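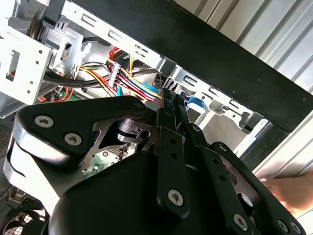 *Sheet-metal brackets and power cables inside a desktop computer case.*

# Metals: Where They Come From and Where They Go

A metal is a material that lets electricity and heat pass through it easily. Most metals are shiny when freshly cut. Most can be bent or flattened without breaking, and all of them except mercury are solid in a normal room. Iron, copper, aluminum, gold, tin and zinc are metals. Wood, glass, rubber and plastic are not.

Steel is a mixture. It is made mostly of iron, with a small amount of carbon added. A mixture of a metal with something else is called an **alloy**. Bronze is an alloy of copper and tin. Brass is an alloy of copper and zinc.

## What is going on inside a metal

Everything is made of very small particles called atoms. Each atom has even smaller particles around its center, called electrons. In wood or plastic, the electrons stay close to their own atoms. In a metal, some electrons are free to drift from one atom to the next.

These free electrons explain several things. When a battery is connected to both ends of a copper wire, the free electrons all begin to drift in the same direction. That drift is an electric current. Free electrons also carry heat, so the handle of a metal spoon left in hot soup soon warms up. A wooden spoon in the same soup stays cool at the handle for much longer.

The atoms in a solid metal are stacked in rows, a little like oranges in a store display. When the metal is hit or pressed, the rows can slide past one another and still hold together. A blacksmith uses this when shaping a horseshoe. A factory uses it when rolling a thick slab into a thin sheet. Glass cannot slide in this way, and a hard knock makes it crack.

## Rock that contains metal

Gold can be found in the ground as lumps or grains of nearly pure metal. Most other metals are not found like this. Their atoms are joined to the atoms of other materials, often oxygen or sulfur, and the result looks like ordinary rock. Rock that holds enough metal to be worth digging up is called **ore**.

Iron ore is often red or brown. The color comes from iron joined to oxygen. Rust is also iron joined to oxygen, and the two materials are close relatives. The main ore of aluminum is called bauxite. It is often reddish and can look like hard clay with small round pebbles in it.

Some ore lies near the surface and is dug from an open pit. Other ore lies deep down and has to be reached by tunnels. In both kinds of mine, a lot of rock without useful metal has to be moved as well. This leftover rock is piled up and must be looked after, as rain running through it can carry harmful materials into streams.

## Getting the metal out

To get iron from its ore, the oxygen has to be removed. This is commonly done in a tall oven called a blast furnace. Iron ore, limestone and a fuel called coke go in at the top. Coke is made by baking coal until it is almost pure carbon. Hot air is blown in near the bottom.

The steps are these:

1. The coke burns in the hot air and gives off carbon monoxide, a gas.
2. The gas rises through the ore and takes the oxygen away from the iron.
3. The iron melts and runs to the bottom of the furnace.
4. The limestone joins with bits of unwanted rock to form a liquid called slag.
5. The slag floats on top of the iron, and the two are drained off separately.

The iron that comes out holds too much carbon and is brittle. Blowing oxygen through the liquid metal burns off most of the carbon. What is left is steel.

Aluminum holds on to oxygen much more tightly than iron does. Coke in a blast furnace is not a practical way to separate them. First, the bauxite is treated to make a white powder called alumina. The powder is dissolved in a very hot liquid, and a strong electric current is passed through it. The current pulls the aluminum and the oxygen apart. This takes a great deal of electricity, and aluminum plants are often built near large power stations or dams.

## Choosing a metal for a job

An engineer who picks a metal compares its properties with the job it has to do. Cost counts too. Silver carries electricity slightly better than copper, but house wiring is made of copper because silver costs far more.

| Metal | Useful property | Common use |
|---|---|---|
| Steel | Strong, low cost | Bridges, nails, car bodies |
| Copper | Carries current very well | Wires, motors |
| Aluminum | Light, resists corrosion | Drink cans, aircraft |
| Gold | Does not tarnish | Jewelry, contact points |
| Tin | Melts at a low temperature | Solder, coating on food cans |
| Zinc | Protects steel from rust | Coating on buckets and fences |

One object often needs several metals, and a computer is a good case to study. The case can be made from thin steel sheet, which is stiff once it has been folded at the edges. The current travels through copper. Solder, an alloy that usually contains tin, fixes small parts to the circuit board. Contact points may have a very thin layer of gold, as a dull or rusty surface would block small currents.

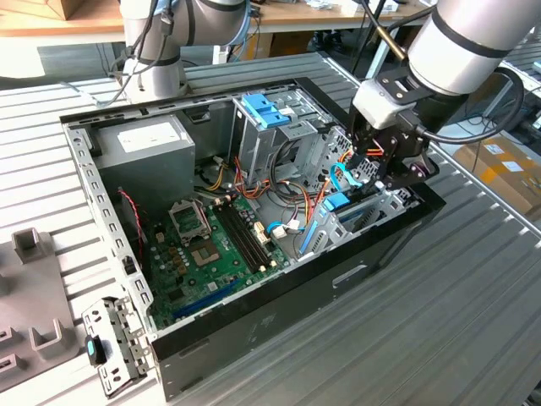
Photo: Grastura picture library

The large green sheet in an open computer like this one is the motherboard. It is made mainly of glass fiber and resin, neither of which carries current. Thin copper lines are bonded to a board of this type, and they take the place of loose wires. The gray unit in the corner is the power supply. It changes the current from the wall outlet into the lower voltages that the other parts use.

## Why metals rust and tarnish

A metal taken from its ore can slowly join with oxygen again. This is one kind of **corrosion**. When iron or steel corrodes, the result is rust. Rust needs both water and oxygen. Salt makes it form faster, so cars wear out sooner in places where salt is spread on icy roads.

Rust flakes away from the surface. Fresh steel is then exposed, and the rusting continues until the whole piece is used up. Aluminum behaves in a different way. It forms a very thin skin of aluminum oxide that sticks firmly and keeps air away from the metal below.

Steel can be protected with paint, with oil or with a coating of zinc. A zinc coating goes on working even when it is scratched. The zinc corrodes first and the steel beside the scratch is left alone. Stainless steel is an alloy that contains chromium. The chromium forms a clear skin, too thin to see, that does the same work as the skin on aluminum.

## Using metal again

Metal can be melted and shaped many times. Its atoms are not worn out by use. A steel beam can become part of a washing machine and, years later, part of a fence.

Old metal is called **scrap**. The first task at a scrap yard is sorting. Magnets are used to lift out iron and most kinds of steel. Aluminum and copper are not pulled by an ordinary magnet, and they are separated by other methods, such as differences in weight or color.

Computers are harder to sort than beams or cans, as many materials are packed into a small space. The recycling center at Gisadthorpe took in 263 desktop computers in September. Workers there separate each one into 8 groups of material before anything is crushed. Steel cases go into bins that hold 500 pounds each. Circuit boards are stored apart and sent to a plant that recovers copper and gold from them.

Recycling aluminum saves the most effort. The oxygen has already been removed, and the scrap only has to be cleaned and melted. This uses a small part of the energy needed to start again from bauxite.

## Test it: what will a magnet pick up?

You will need a fridge magnet, a steel paper clip, a piece of aluminum foil, a coin, a plastic button and a clean food can with no sharp edges. Keep the magnet away from phones, computers and bank cards.

1. Write the name of each object on a sheet of paper.
2. Next to each name, write whether you expect the magnet to pull it.
3. Hold the magnet against each object for a few seconds.
4. Write down the result.
5. Rub the magnet along the paper clip 60 times, always in the same direction. Lift the magnet away at the end of each stroke.
6. Touch the clip to a second clip. If the second clip sticks, the first has become a weak magnet.

## Word list

**Alloy:** a mixture of a metal with one or more other materials.

**Bauxite:** the main ore of aluminum.

**Corrosion:** damage to a metal caused by materials around it, such as air and water.

**Ore:** rock that holds enough metal to be worth mining.

**Scrap:** used metal collected for melting.

**Slag:** the waste that floats on liquid iron in a furnace.

*Fello Science Pages. Last checked June 15, 2023.*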